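Kikolum Automation Hall, Clivthorpe
Pre-Opening Safety Checklist – Visitor Demonstration, February Open Day
Form 1010, to be completed before doors open and kept at the front desk

Area and access

1. Floor markings around demonstration stations in place. PASS
Comment: Tape at Station 2 was lifting at one corner. Replaced before sign-off.

2. Emergency exits clear on both sides of the hall. PASS

3. Visitor limit posted at each station (13 persons). PASS WITH COMMENT
Comment: The sign at Station 3 faced the wall. It has been turned. Hosts are to hold back larger groups at the rope.

Power and stop controls

4. Emergency stop tested at each station, with reset by key only. PASS
Comment: Controller 2578 took two presses of the reset button. Reported to Erkance service. The station may run.

5. Cables covered where they cross the walkway. FAIL, CORRECTED
Comment: One cover was missing near the coat racks. Fitted at 8:40 a.m. and checked again.

Station 3, cloth handling

6. Table wiped and free of tools and loose screws. PASS

7. Hand housing and finger joints inspected for cracks and trapped thread. PASS WITH COMMENT
Comment: The mechanism inside the thumb housing is exposed near its upper end. Visitors must not touch the hand at any time, including when the arm is stopped.

8. Grip on sample cloth checked, thumb against fingers. PASS
Comment: Gray cloth used. Keep sleeves, scarves and lanyards clear of the pinch point between thumb and fingers.
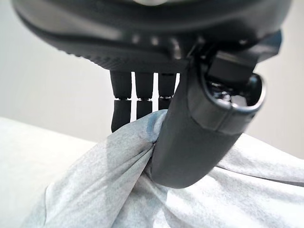
9. Spare cloths stored under the host desk – not on the table. PASS

Closing items

10. Hosts briefed on the stop procedure and the route to first aid. PASS
Comment: The Cârstea room is reserved for first aid until 5 p.m.

11. Open items carried forward: reset button on controller 2578.

Result: approved for visitors. Repeat items 4 and 7 after the lunch break.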